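Course Notes, Unit 3: Reviewing a Packaged Robot Cell for Board-Level Service Work

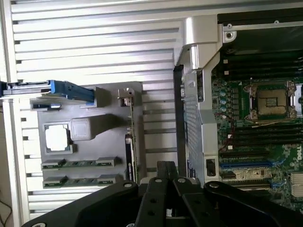 Page last changed: June, revision 28

1. Purpose of the unit

These notes cover the Bramska bench cell, a packaged product sold by Jaunzems for handling computer parts at the board level. The package is under review in this course as a product. Students are expected to read the vendor data sheet before the lab session and to judge its claims against the criteria in section 5. Control theory is covered in Unit 2 and is not repeated.

The work used throughout the unit is parts handling between a molded tray and an open computer chassis. The parts in the lab are a drive caddy, memory modules, an expansion card and a processor in a clear clamshell. Each one calls for a different grasp, and the data sheet treats them as one class called "small components." That grouping is the first thing to question.

2. What is in the package

The base package contains the arm, a two-finger gripper, a wrist camera, the Fakex control software and a mounting plate. Trays are sold separately. The list price used in the cost exercise is 2948 per tray set, in course units. The same units are used for labor in the worksheet, so no conversion is needed.

Fakex stores each job as a sequence of named poses with a force limit attached to each move. Poses may be taught by hand or entered as numbers. The software does not carry a force limit over from one move to the next. If the field is left blank, the default for that tool is used, and the default for the two-finger gripper is too high for memory modules.

3. Parts and grasps

Memory modules. In the tray, the two green modules lie flat in parallel recesses, one above the other. A module must be taken by its edges, with no load on the chips. The recess decides how much of the edge the fingers can reach, so finger thickness and recess clearance are to be checked together. Insertion into a slot is a separate problem. It needs a straight push over the full length of the module, and a two-finger grasp near the center tends to tip it.

Expansion card. The card stands upright at the right edge of the tray, with its metal bracket at one end. An upright card offers two flat faces to the fingers and is the easiest grasp for students to teach. The difficulty is that the center of mass is not at the center of the card. Teach the grasp point with the bracket included, then test for rotation at low speed.

Processor. The clamshell is a shipping and storage part. It is rigid enough to be gripped, but the base package has no tool for opening it. Vendor literature lists processor handling as supported. For this course, "supported" is read as moving the closed clamshell from one place to another. Placing a bare processor in a socket requires the vacuum tool, which is a separate line on the quote.

Drive caddy. The blue handle is the natural place to grip, and it is also the part most likely to shift under load. Students should teach one grasp on the handle and one on the body, and record the result of each in the worksheet.

4. The wrist camera

The camera moves with the gripper, so the fingers take up part of its view. In the lab view they occupy the bottom, and the tray and the board are both seen past them. This has two effects. First, a part directly between the fingertips may be hidden at the moment of grasp. Second, the fingers give a fixed reference, and Fakex can use them to check for camera drift.

Bright metal is the other concern. The ribbed aluminum surface under the tray reflects strongly along its fins and leaves dark bands between them. An edge finder run on the whole view will return fin edges first. Limit the search region to the tray before any part location is attempted. The clear clamshell needs its own exposure setting, as the processor's face is pale and reflects light.

The Grisside calibration routine is included with the software. It is run once after mounting and again after any change of fingers. Allow some 28 minutes for a full run. The short routine checks position only and is not accepted for graded work.

5. Review criteria

Score each item from 0 to 3 and give a one-line reason.

5.1 Grasp range. Does one pair of fingers serve every part in the tray without adjustment?
5.2 Force control. Can a limit be set per move, and is it reported afterward?
5.3 Vision. Does part location hold up against reflective metal and a crowded board?
5.4 Access. Can the gripper reach a slot near the chassis side without contact? Measure from the widest point of the gripper.
5.5 Changeover. Time needed to switch from one tray layout to another, including pose checks.
5.6 Documentation. Are limits stated for each part type, or only for "small components"?

A score of 0 on item 5.2 fails the package for board-level work regardless of the total.

6. Lab notes

Wear a grounded wrist strap when loading the tray. Remove power from the chassis before the arm is enabled. Keep cables clear of the wrist through its full rotation, including moves that are only being tested.

Bring the worksheet and the log file to the next session. The log must contain the force report for each grasp. Groups using the older controller will find the export under menu item 414; on the current one it is on the main screen.

Reading for Unit 4: vendor manual, chapters on tool change and on fault recovery.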